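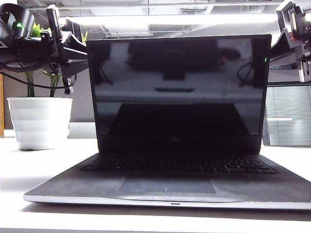 How long should I let a sourdough starter sit out before I feed it again?

Feed it once it has risen and just begun to sink back, which in a warm kitchen is usually twice a day and in a cold one closer to once.

Posted in Bread and Baking, Furcombe Neighbors Help Board

Longer version of what I'm asking. I got a jar of starter at the swap table in Furcombe in May and it came with no instructions beyond a piece of tape that said "feed me." Fed what? When? I have been giving it white flour and tap water at breakfast and again whenever I feel guilty. It bubbles, it slumps, it smells like nail polish remover by evening. My kitchen faces the wrong way and is cold until noon. I would like to make a loaf of bread at some point before I retire. Is the smell a bad sign, and am I supposed to be throwing half of it away every time? That seems like a strange way to own flour.

cetside_crumb
The nail polish smell means it's hungry. It isn't spoiled. Pink or orange streaks are spoiled, fuzz is spoiled, and at that point the jar goes in the trash with the lid still on.

Yes, you throw some away. If you don't, each feeding has to be bigger than the last one and soon you're raising livestock. Keep a spoonful, add equal weights of flour and water, stir, put a rubber band around the jar at the level of the mix. When it has doubled over the band you can bake with it. I keep mine on top of the fridge, and in winter it takes 9 hours to get there. Swapping a little of the white flour for whole rye will wake it up.

If you aren't baking that week, put it in the refrigerator and feed it when you remember. Mine has survived vacations, a move to Drotlow and one summer I don't discuss.

oven_at_347
Just buy yeast. It's in the baking aisle, it costs less than your flour habit and it has never needed anything from me.

barreto_street_baker
Everything in the first reply is right, except I'd skip equal weights if your kitchen warms up a lot after noon. Use more flour, so it's a stiff paste, and it slows down enough to get you through to evening without the smell. Also weigh it. "A cup of flour" depends on who's scooping and what kind of day they're having.

For the discard: pancakes, crackers, waffles. I keep a second jar in the fridge just for that and use it up on weekends. Don't pour it down the sink. I did, and the plumber charged me 200 dollars and kept a straight face the whole time.

Original poster, following up
Rubber band is on. It doubled by mid-afternoon and I missed it, because I was at work like a person with no starter. Moving the big feeding to bedtime and trying the rye.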